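Participants Wanted: Reading Distance and Lens Wear Study

Dolham is recruiting 56 adults who wear glasses for close work. The study compares reading speed at fixed distances under office lighting. Each participant attends 2 sessions in July. A session lasts 100 minutes, including a 20-minute break. 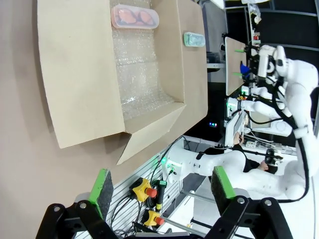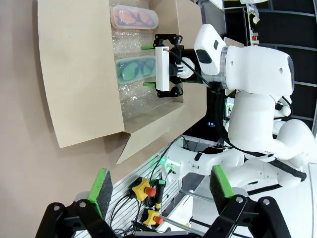
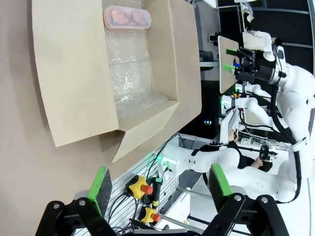
Applicants must have a current prescription and no eye surgery in the past year. Contact lenses may not be worn on session days. Travel costs are refunded. Apply in writing to Lorraine Crabtree, Participant Office.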